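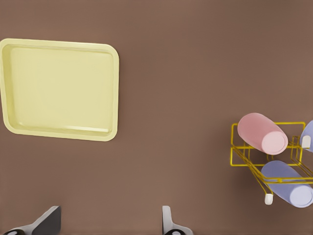
Simulierte Tassen und echte Zweifel: ein Thread

Drucken | Per E-Mail senden

1/ Tratley hat im Dezember die neue Version seines Planers veröffentlicht. In der Ankündigung steht, das Umräumen von Geschirr sei "weitgehend gelöst". Ich habe das Ding jetzt zwei Wochen laufen lassen und möchte über das Wort "weitgehend" reden.

2/ Die Aufgabe: rosa Tasse aus dem gelben Drahtgestell holen, auf das gelbe Tablett stellen. Drei Tassen liegen im Gestell, auf dem Tablett liegt nichts. Viel freundlicher kann man eine Testszene kaum bauen.

3/ 230 Durchläufe mit den mitgelieferten Startposen: 70 davon scheitern. Die meisten schon beim Anfahren, der Greifer ist da noch offen und hat nichts berührt. Der Planer findet innerhalb des Zeitlimits keinen kollisionsfreien Weg und gibt auf.

4/ Mein Verdacht ist das Kollisionsmodell. Dünne Drähte werden vor dem Planen aufgedickt, und zwar kräftig. Im Rendering ist zwischen den Stäben reichlich Luft, im Modell steht dort fast eine Wand. Das steht in keiner Doku, man findet es in einer YAML-Datei.

5/ Aufdickung auf 30 Prozent des Standardwerts gesetzt, gleiche Posen: Der Planer findet fast immer einen Weg. Dafür streift der Finger jetzt gern mal das Gestell. In der Simulation kostet das nichts. Auf einem echten Tisch möchte ich das Scheppern nicht hören.

6/ Zur Wahrnehmung: Die Demo von Brinville liest die Objektposen direkt aus dem Simulator. Kann man machen. Dann soll man es aber bitte nicht "kamerabasiert" nennen. Mit geschätzten Posen verwechselt mein Setup regelmäßig die beiden fliederfarbenen Tassen, sobald eine die Bildkante berührt.

7/ Und das hellgelbe Tablett neben dem goldgelben Gestell? Die Segmentierung aus Huttunen trennt das sauber. Damit hatte ich nicht gerechnet, Punkt für die.

8/ Bevor jemand mit "mehr Daten" kommt: Ich habe 3,000 gerenderte Episoden nachtrainiert (ja, das Komma ist aus dem Log kopiert, gemeint sind dreitausend). Bei den Greifposen hilft es ein bisschen. Am Planungsproblem ändert es gar nichts, wie sollte es auch.

9/ Als Nächstes kommt derselbe Test mit dem Planer von Closeck, gleiche Posen, gleiches Zeitlimit. Meine Konfiguration lege ich dazu, auch die peinlichen Stellen. Wer bessere Werte für die Aufdickung hat: gern her damit, aber bitte mit Log.

Zuletzt aktualisiert: 21:40 Uhr

Kategorie: Robotik & Software | Tags: Bewegungsplanung, Simulation, Greifen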